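Moving out of the flat, part whatever

12/2/22

Quick one tonight. Tea's on, boxes everywhere, can't find the good scissors. Found two bad pairs.

So we're going. Lease is up, the new place is smaller but it has a yard and a lemon tree (neglected, bit sad, will fix). People keep asking how the packing is going and the answer is it's going the way packing goes. The first day you do the bookshelf and feel like a genius. Then you spend an hour sitting on the hallway floor reading old birthday cards.

Writing this mostly for my sister, who moves in August and has asked for "tips". Don't have tips. Have a list of things I'd do differently, which she can have for free.

Start with the stuff on the walls

Did this last and regretted it. Every picture hook leaves a hole and every hole needs filler, and filler needs a night to dry before you sand it, and then the paint doesn't match because the paint on the wall has had six summers of sun on it. I had 15 holes in the lounge alone. Mostly from the year I was going to have a gallery wall. Never had a gallery wall. Had four frames and a calender.

Take it all down three weeks out. Live with bare walls. You get used to it in a day or so, and the echo is kind of nice when you sing.

Also, if you've got the removable hooks, pull the tab DOWN, slowly, along the wall. Not out. I knew this. Did the first one wrong anyway and took off a strip of paint the size of a biscuit.

The new place has wallpaper in one room, which I've never lived with. Been looking at a lot of it. Went in wanting to hate it and now I've got opinions about it, mostly about grasses. Big pale grey leafy things, very calm. Keep going back to that sort of look. Whether I'd still like it by winter, who knows. Mum says plain and she's probably right, she had brown and orange circles in the kitchen right through my childhood and still apologises for them.
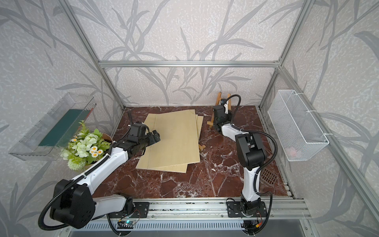 The kitchen is a trap

You think it's ten boxes. It's not ten boxes. It's every jar you've ever kept because it was a good jar. I have no idea what I was planning to do with that many jars, some kind of chutney operation I suppose.

What worked in the end was doing it backwards. Picked out what we'd need for the last week (two plates, two bowls, one pot, the kettle, the sharp knife) and put that on the bench. Everything else went, even the toaster. We ate a lot of soup. Lalit Gautam from downstairs took the spare frypan and the rice cooker and brought up a tray of his samosas the next night, so I'm calling that the best trade of the year.

Tea towels around glasses, by the way. You have to pack them both anyway and it saves on paper. Wine glasses I put in socks. Nothing broke except a mug I didn't like and one I did.

Spices: throw them out. Go on. The cumin was older than the couch.

Selling things

Awful. I listed the desk, the spare bed, the bookcase with the wobble and the bike I don't ride. Asked $80 for the desk. Got a whole evening of "is this available" and then silence. One bloke offered me $3. For a desk! I think he was joking but he also asked if I'd deliver.

Ended up putting most of it on Clerka, the local swap and sell thing, and it moved a lot quicker there. People actually turn up. The bike went to a girl who rode it off down the hill with no helmet, and I stood there feeling a hundred years old yelling about helmets.

The bookcase I kept. Couldn't do it. Dad and I made it when I was at uni and it's never been square, and you can see every spot where I missed with the drill and had another go. Good timber but. Took the shelves out to flatten it for the van and the holes down the sides are all over the shop, none of them line up, I must have been measuring with a banana. Going to fill the worst ones when we get there and give it a light sand and an oil. Or I'll shove it in the shed facing the wall, depends how the first weekend goes.

If you're doing old boards like that, a few things I learned off the man at the hardware shop. Toothpick and wood glue for the little screw holes, snap it off flush, let it go hard, then re-drill. Sand with the grain. Don't bother matching pale timber exactly with filler, it always dries a bit pink. And do it outside. I did a test patch in the bathroom and there was dust in the toothbrushes.
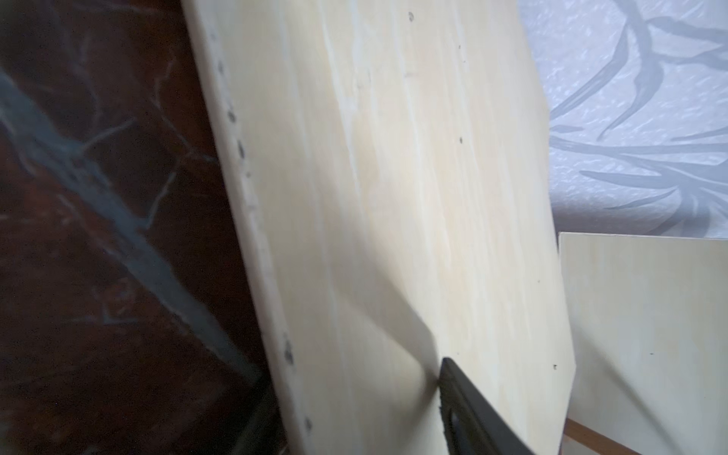
Pale board, plenty of holes and specks.

The van

Went with Skunby in the end. Three quotes, all over the place, and theirs was in the middle and the lady on the phone laughed at my jokes, so. They charge from depot to depot and nobody mentions that until you ask, so ask. Also ask about stairs. We're on the second floor with a turn in the landing that has already beaten one couch. (It lives with the neighbours now.)

Measure the fridge. Measure the doorway the fridge is going through. Then measure the gap it's going into at the other end. I did the first and the third. The doorway is 121 less whatever the trim takes, hang on, no, that's the gap under the window for the dresser. See, this is why you write down what the number is FOR. I have a page of numbers in my notebook with nothing next to them and I hate past me.

Boxes we got second hand from Morkico, the bottle shop ones are best for books because they're small and you can't overfill them. My partner packed all of the cookbooks into one giant box and it now lives where it was packed. It might be staying with the flat.

Labels

Write on the SIDE not the top. They get stacked, you can't see the top. Room first, then what's in it. I started off so well, "Bedroom, winter jumpers, left drawer". Last night I wrote "stuff (heavy)". There's one that just says "no".

Things I keep forgetting

Redirect the mail. Do it two weeks before, takes a while to kick in.

Power and internet. Internet people said roughly ten working days, so that's us reading books like it's 1994.

Cat. The cat knows. She's been sleeping in the linen box since Tuesday and looks at me like I've sold her. Vet said keep her in one room at the new place for a bit with her own blanket, unwashed, so it smells like home. Stinks, but fine.

Defrost the freezer the night BEFORE the night before. Towels down. More towels than that.

Photos of the meters. Photos of every room when it's empty and clean, and inside the oven, for the bond. Last agent we had tried to charge us for a mark that was there when we moved in and the only thing that saved us was one blurry picture of the skirting.

Say goodbye to the bakery. Did that this morning, got a bit teary over a finger bun, woman behind the counter gave me a second one.

Right, the soup's boiling over. Key handover's next week and I've still got the whole laundry cupboard to face, plus the box of cables. Will put up some pics of the lemon tree once we're in. If anyone knows how to bring one back from the dead leave me a comment, it's got those lumpy gall things all up one side and I've no clue if you cut them off now or wait.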